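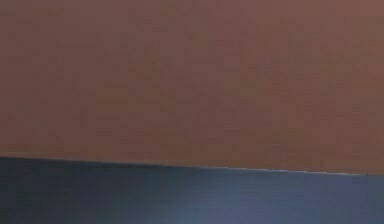
**Figure 3.** Rendered surface in muted reddish brown, with slight variation in tone, above a blue-gray band.

### 3.2 Color naming task

Participants were recruited through Onside, an online panel, and completed the task at home on their own screens. We asked for adults who had grown up speaking English and who reported no color vision problems. After exclusions, 420 people remained in the sample.

Each person saw 20 surfaces, one at a time, and typed the first color name that came to mind. There was no list to pick from and no time limit. Spelling errors were corrected by hand, and compound names such as "brick red" or "dusty brown" were kept whole. Names that referred only to lightness ("dark," "pale") were set aside and are treated separately in Section 3.4.

The final set held 1,729 different responses. Most were used by a single person. Basic terms were typed faster than compounds, and people who gave a basic term on the first trial tended to keep doing so.

Browns drew the widest spread of names. Reddish browns were called brown, red, rust, clay, and maroon, and no one of these passed 50 percent for any surface in that group. Blue-grays split more simply between blue and gray, with older participants favoring gray. We had expected the reverse from the pilot study, which used flat patches of color with no variation in tone.

Screen settings were not controlled. A second group repeated the task in January on matched monitors, and the order of the most common names was the same for all but two surfaces.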